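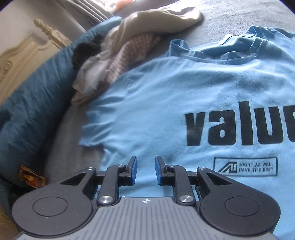
How should DVDs and Blu-rays be cleaned before they go back on the shelf?

Hold the disc by the edge and the center hole, and wipe it with a dry microfiber cloth in straight lines from the center outward. For grease, dampen the cloth with distilled water and one drop of plain dish soap, wipe again, and let the disc air dry before closing the case.

Home Movie Shelf: Cleaning, Storage and Playback Tips

Updated 13 Jun 2026

The notes below cover a mixed collection of movies on disc and tape, plus a basic projector setup in a spare room or living room. They assume ordinary household supplies. Where a product is named, it is the one in use on our own shelf and a similar one will do.

Discs

Wiping in circles is the most common mistake. Data on a disc runs in a spiral, so a scratch along the track is harder for the player to correct than a scratch across it.

Paper towels, tissues and shirt hems are too coarse. Glass cleaner, acetone and furniture polish should be kept away from discs entirely. Polish leaves a film that collects dust, and acetone clouds the plastic.

Fingerprints cause more playback faults than scratches do. If a movie freezes at the same spot every time, clean the disc before blaming the player. If it freezes at different spots, try another disc. A second disc that also freezes points to the player.

Label side damage is worse than damage to the playing side on a CD or a recorded CD-R, where the reflective layer sits just under the label. On a DVD the layer is in the middle of the disc, and on a Blu-ray it is close to the playing surface under a hard coating. Do not use abrasive repair kits on Blu-rays. The coating is thin and a kit will take it off.

Home-recorded discs need darker storage than pressed ones. The dye fades in sunlight. Write on them with a water-based disc marker only, and never attach a paper label. The label lifts at one edge after a while and unbalances the disc.

To release a disc from a tight case, press the hub down with one finger and lift the edge with the other hand. Pulling on the edge alone bends the disc and starts fine cracks at the center hole. A disc with cracks reaching past the clear ring should not be played at all. Drives spin fast enough to break it.

Cases and sleeves

Keep cases upright, like books. Stacks of flat cases warp at the bottom, and the hub in a warped case presses on the disc.

If space is short, move discs to sleeves and store the printed covers separately in a flat box. The Batonow binder on our shelf has 12 pages with a non-woven lining, and it is stored standing on its spine. Avoid sleeves made of soft, strong-smelling vinyl. They can stick to the disc in a warm room and leave a haze.

Box sets with cardboard slots are a known problem. The slot scuffs the playing side each time a disc goes in. Put each disc in a thin inner sleeve first, then in the slot. The fit will be tight but workable.

Replacement cases come in several spine widths. Measure an original before ordering. A standard DVD case is taller than a Blu-ray case, and shelves built for one will waste space or jam with the other.

Sticker residue on a case comes off with a little cooking oil on a cotton ball. Leave it for five minutes, wipe, then wash the plastic with soap and water. Take the disc and the paper cover out first.

Sorting

Alphabetical order by title works up to a point. Past a few shelves it becomes slow to maintain, as each new movie moves everything behind it. Two ways around that:

Leave a gap at the end of every shelf, wide enough for five cases.

Sort by number instead of title. Give each case a small number on the spine and keep the titles in a spreadsheet. New purchases go at the end and nothing has to move.

The spreadsheet should hold the title, release year, format, region code, shelf number and the date last played. The region code saves trouble later when a player is replaced. Ours currently ends at number 108.

Decide early where sequels go. A series filed under its first title stays together. Filed strictly by letter, it will scatter.

Articles at the start of a title (The, A, An) are ignored in filing. Numerals can go before the letter A or be filed as spelled. Pick one and note it at the top of the spreadsheet.

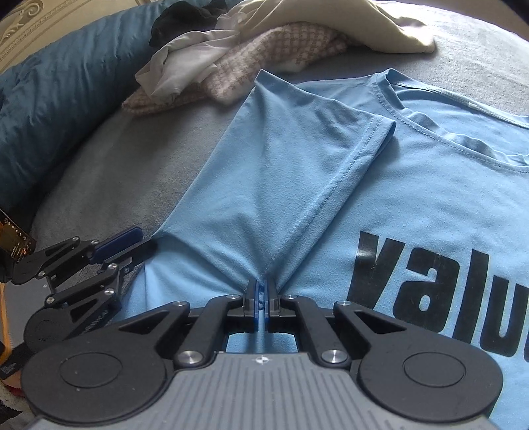 Light blue T-shirt on a gray blanket, one sleeve folded inward.

Tapes

Store VHS tapes on end, fully rewound, with the full reel at the bottom. A tape stopped halfway has an exposed section across the guides, and any stretch or crease will be in the middle of the movie.

Run each tape forward and back once a year without stopping. We do it in March. The purpose is to release layers that have begun to stick and to even out the winding tension.

White or gray powder seen through the window is mold. Do not play the tape. Spores transfer to the heads and from there to every other tape. Seal it in a bag, keep it away from the collection, and decide whether the recording is worth paid cleaning. A commercial movie generally is not, given that most titles can be had used on disc. A home recording may be.

Keep tapes off the top of speakers and away from subwoofers. The magnets in most modern speakers are shielded well enough at normal distances, but direct contact over months is a needless risk.

A tape brought in from a cold car or garage should sit in the room for a few hours before it is played. Condensation on the drum makes the tape grip and can pull it off the reel.

Break off the record tab on anything that must be kept. If you later need to record over it, cover the hole with adhesive tape.

Head cleaning is needed when the picture has snow on several tapes, not just one. The dry cleaning cassettes are abrasive and should be used for the shortest time stated on the package. Wet types are gentler. Wait until the drum is dry before loading a movie.

Players

A player needs open space above it. Do not stack a game console on a disc player or put it in a closed cabinet. Heat is the main reason for early laser failure in a living room.

Dust the vents with a soft brush and a vacuum hose held nearby. Canned air pushes dust deeper unless the cover is off.

Lens cleaning discs with small brushes are acceptable in most trays but not in slot-loading drives. Check the manual. On our Saneck player the tray belt slipped before the laser gave any trouble, and a new belt was a simple repair. A tray that opens only after a second press of the button is the usual early sign.

Turn off the quick start setting if the player is used only on weekends. It keeps the board warm all week for a few seconds gained at power-on.

Projector and screen

Set the projector square to the screen before touching keystone correction. Keystone works by discarding pixels, and the loss shows in subtitles and end credits first. Raise or shift the unit until the image is as close to rectangular as possible, then correct the remainder.

For a plain wall, use flat white or very light gray paint. Satin paint gives a bright spot in the middle. Fill and sand first, as side light will show every dent during bright scenes.

A pull-down screen develops waves at the edges if it is left half open. Pull it fully down or roll it fully up. Small waves often relax after a day fully extended. Do not iron it or use a hair dryer.

Clean the lens with a blower, then a lens tissue if needed. Dust on the lens rarely shows as spots on the screen. Sharp spots usually come from inside the unit, and soft gray blobs from the panel.

Filters should be vacuumed on the schedule in the manual, or twice as often in a house with pets or carpet. A fan that runs louder than it did last season means a clogged filter in most cases.

Let the fan finish before pulling the plug on a lamp projector. If the power strip is shared with the sound system, tape over its switch - one absentminded press costs lamp life.

Sound

Dialogue that is hard to hear under music is often a setup fault. If there is no center speaker, make sure the player is set to stereo output. With surround output and two speakers, the center channel may be missing.

Set the subwoofer away from the corner first. Move it toward the corner until the low notes are full enough, and stop there. Rubber feet or a folded towel under the cabinet will reduce rattle through a wood floor.

If voices lag behind lips, look for an audio delay setting on the receiver. Change it in small steps using a scene with a clear close-up. Game mode on the display also shortens the picture delay, with some loss of processing.

Before a movie night

Start the disc early and skip to the main menu. Player updates, region messages and long trailers are better dealt with before guests sit down.

Check the subtitle language and set the volume on a loud scene, then go back to the start. Close the curtains before adjusting brightness.

Keep one spare HDMI cable and fresh remote batteries in the drawer under the player. Note the input number on a piece of tape on the back of the remote.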